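Equipment and Methods Review
Print this page | E-mail this article
Reading time: 7 minutes

Review: The Sevton Tidying Kit for Two-Arm Policy Training

The Sevton kit is sold to teaching and research laboratories as a complete route from demonstration to trained policy on a two-arm table. It consists of recording software, a training recipe, a scoring sheet and a set of household tasks, of which the shoe shelf task is the one most buyers will try first. This review covers the shoe shelf task and the method behind it, which the supplier calls Milero.

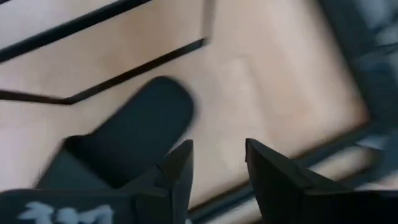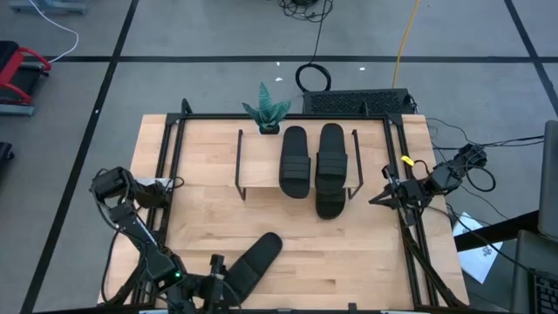
Shoe shelf task with black slides: wrist view first, table view second.

By the Methods Desk, Wokari Laboratory Review
September

What was tested

Milero is an imitation learning method. An operator guides the arms through a task while the cameras and joint positions are recorded, and a policy is then trained to predict short runs of arm motion from what the cameras report. In this it resembles a number of published methods. It differs in how it treats the wrist cameras. A wrist camera gives the closest look at an object in the moments before a grasp, but when the arm moves quickly the picture smears and edges double. Many pipelines feed such pictures to the network at full weight and leave the network to cope. Milero estimates the sharpness of each wrist picture and lowers its influence when the estimate is poor, so that the policy relies more on the fixed view until the arm slows.

The claim is modest and can be tested. We recorded 400 demonstrations of the shoe shelf task, trained the policy twice – once with the weighting switched on and once with it switched off – and ran 40 scored trials with each version. The same operators, shelf and footwear were used throughout. Starting positions were drawn from a printed list prepared before either version was run.

The task itself

The shelf is low and small, with a wood top and black metal side frames. Its top is close in color to the table, and this makes the task harder than it first appears. From the fixed view the far edge of the shelf is difficult to separate from the planks beneath it, and a policy that has learned to look for a strong edge will not find one there. The side frames are the more dependable cue.

Black slides are a sensible choice of object for a test of this kind. They stand out well against pale wood, but they do not stand out against one another, or against black grippers. When one slide lies partly beneath another, very little of its outline remains for the camera to use. The ribbed strap is the best place to take hold, and operators should be told to approach it in a consistent way during recording. Our first session did not enforce this, and the recordings from it had to be discarded.

Results

With the weighting switched on, the policy completed 31 of its 40 trials. With the weighting switched off, it completed 24. A trial was counted as complete only when every slide had come to rest with its weight on the shelf and the plant beside the shelf was still upright. We consider the difference worth having, although a laboratory with a slower arm should expect less of a gain. At reduced speed the wrist pictures are sharper to begin with, and the two versions behaved much alike in informal runs.

The character of the failures was more informative than the totals. Without the weighting, the most common fault was a late correction: the gripper approached the slide quickly, hesitated above it, and closed to one side of the strap. With the weighting, that fault became uncommon. The remaining failures came mostly from placement, where a slide was set down against another and pushed it out of line. Milero makes no claim to address placement, and it does not.

A comparison was also made with Godoy, the older recipe still included in the kit. Godoy uses the fixed camera alone. It trained in less time and was adequate for bringing a slide near the shelf, but it was unreliable at the strap, and we did not score it in full.

Setup and documentation

The recording software installed without difficulty on a laptop placed beside the table. Calibration of the wrist cameras is handled by a guided procedure that must be repeated whenever a camera is disturbed. The manual states this on its final page, and it belongs on the first.

The sharpness threshold is the one setting that requires judgment. The supplied value was too strict for our lighting, with the result that useful wrist pictures were being set aside along with the poor ones. We lowered it in 3 steps, checking a batch of recordings at each, before the weighting behaved as described. The software plots the estimate against time for any recording, and this plot is the most useful feature in the package. It would be more useful still if the threshold could be drawn on it.

The scoring sheet is clear, but it treats a trial as a simple pass or failure. Laboratories that intend to publish should record partial results as well, noting where each slide ended and whether the arm made a second attempt. We added two columns to the sheet for this purpose and recommend that others do the same.

Limits of this review

All trials were conducted on one table, with one type of footwear and with fixed lighting. We did not test light-colored shoes, laced shoes or a shelf of contrasting color. The trained policy was not moved to a second pair of arms. Readers should also bear in mind that 40 trials is a small number on which to rank two versions of the same method, and a repeat of the work could narrow the difference or widen it.

Training time was the same for both versions, as the sharpness estimate adds very little computation. Recording time is the true cost of the kit. A laboratory planning to collect a full set of demonstrations should allow for rest periods – operators who are tired move faster near the shelf, and the recordings show it.

Assessment

Milero is a sound and limited improvement to a familiar method, and the Sevton kit presents it in a form that a small laboratory can use. It is recommended for groups that already have a two-arm table with wrist cameras and wish to run at working speed. Groups that run slowly, or that have only a fixed camera, will gain little from it. The shoe shelf task is recommended without reservation as a bench test, whichever method is used to train for it.

Score: 3 out of 5 for the kit as supplied. The manual and the default threshold account for most of the marks withheld.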